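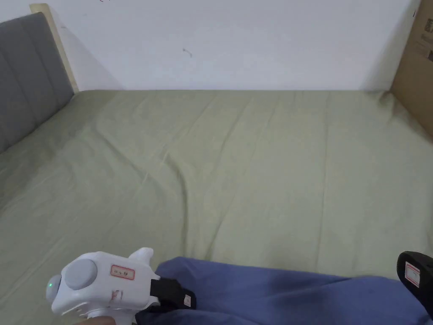

Figure 1. Bed with a pale sage-green fitted sheet and a gray upholstered headboard.

3. Color Change and Purging on the Molding Machines

3.1 Plant and material

The work was done at the Drasmont plant, which molds lids, caps and small trays from polypropylene. The plant runs eight injection machines in one hall. All of them use a general-purpose screw with a sliding check ring, and all are fed from a hopper with a small dosing unit for color concentrate. The machines were not modified for the study. Screws and barrels were used in the condition in which we found them, including two screws that had been in service for a long time and showed wear on the flights.

The base resin was a natural homopolymer grade bought in bags. Color concentrate came from the plant's regular supplier, Tiedemann, in black, dark blue, red and white. The carrier resin in the concentrate was polyethylene for the red and polypropylene for the other three. We mention this since earlier shop notes blamed the carrier for slow changes to and from red, and we wanted to see whether the notes held up.

Two purging compounds were compared. The first, sold as Belter, is a mechanical compound with a mineral filler. The second, Zatik, is a foaming compound that needs a soak in the barrel. The plant's own method, which is to run natural resin until the color clears, served as the baseline. Regrind was kept out of all three methods. In normal production the setters do use regrind for the first part of a purge, but its color varies from bin to bin and it would have made the end point hard to judge.

3.2 Order of the trials

Color changes were taken as they came up in the production plan. We asked the planner, Shiuli Siriwardena, to keep dark-to-white changes on the same machines where she could, and in most weeks this was possible. In total 17 color changes were recorded. Changes that were stopped for another reason, such as a stuck ejector pin or a blocked hot runner drop, were left out and are not part of that number.

Each change followed the same steps. The hopper was emptied and wiped, the dosing unit was taken off and vacuumed, and the screw was run dry with the nozzle pulled back from the mold. The purging material was then loaded and shot into a tray on the floor plate. When the purge looked clean to the setter, the next color was loaded and the mold was brought back into use. The first 2000 parts after each change were kept in numbered boxes.

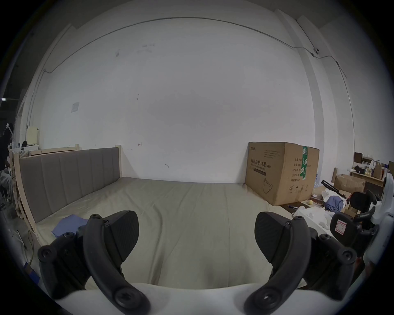

Figure 2. Mattress with a pale beige sheet, seen between the two black fingers of a hand-held gripper.

Barrel temperatures were left at the production setting for the baseline and for Belter. For Zatik the rear zone was held at the same setting and the front zones were raised, as the compound's instructions require. The soak was timed with the machine clock. Back pressure was set high during purging and screw speed was set near the top of the normal range. Setters were free to use short, fast shots near the end of a purge, and most of them did.

3.3 Judging the end of a change

The setter's call that a purge is clean depends on the setter. Tomás Gallagher and Mahfuz Sarkar carried out nearly all of the changes, and they did not always agree. Gallagher tended to stop early and let the first parts clear the rest. Sarkar tended to run the purge longer. Both habits are common in molding shops, and we did not try to train either of them out of it. The purge weight was recorded for each change so that the effect could be separated from the effect of the compound.

The change was counted as finished at the first part from which 1000 parts in a row passed inspection. A part failed if it showed a streak, a cloud or a speck of the old color on any outer face. Faults inside a lid, under the sealing ring, were noted but did not count.
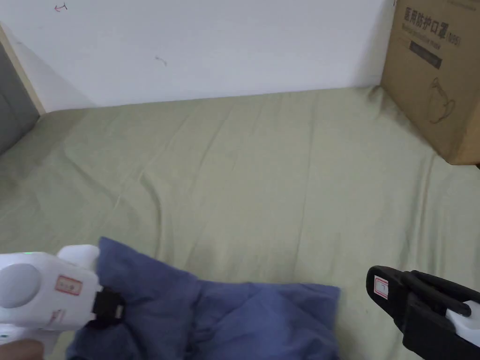
Inspection was harder on white parts than on any other color. On a black or dark blue lid, a trace of red from the last run is lost in the surface unless the lid is tilted under a lamp. White hides very little. The plain white wall beyond the bed shows the same effect: its tiny pinkish-red scribble and its small dark gray mark stand out even though the rest of the wall is mostly blank. A fleck of degraded black concentrate on a white lid is noticed in the same way, and customers return lids for it. For this reason the white parts were inspected twice, by different people, and a part was failed if either of them rejected it. Parts in the other colors were inspected once.

Specks and streaks were entered separately. Streaks mostly come from old color that is still melting and mixing with the new resin, and they fade with each shot. Specks are more often carbonized material that has broken loose from the check ring, the nozzle adapter or a dead spot in the hot runner. They can appear long after the streaks have gone. A single late speck would restart the count of good parts, so a change could look finished on the shop floor and still be recorded as open.

3.4 Dead spots in the nozzle and hot runner

After the first few changes it was clear that the barrel was often clean while the nozzle was still shedding color. Karthik Seneviratne took the nozzle tip and adapter off three of the machines at the end of a purge and cut out the frozen plug. In each plug the center was the color of the purging material and a thin skin of the old color remained along the wall. The skin was thickest at the step between the adapter and the tip, where the two bores did not match.
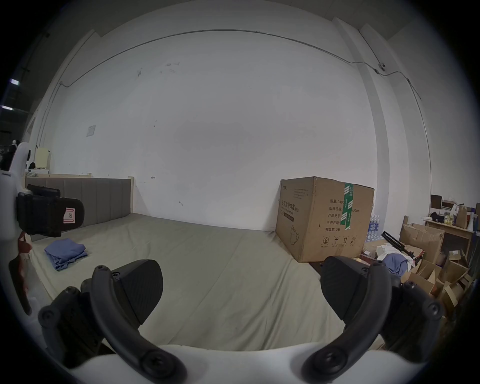

The mismatch was small on two of the machines and plain to the eye on the third, which had been fitted with a tip from another make. We replaced that tip before continuing and left the other two as they were. Changes made on the third machine before the replacement are marked in the results table and are not used in the comparison of compounds.

Hot runner molds needed a separate step. Belter was not passed through the hot runners because its filler could lodge in the smaller gates. On those molds the barrel was purged with the compound, cleared with natural resin, and only then connected to the manifold. Zatik was passed through the manifold on the molds with open gates. On valve-gated molds it was used in the barrel only, at the request of Valeriano Mateos, who is responsible for tool maintenance and had seen residue build up behind the pins after an earlier trial of a foaming compound.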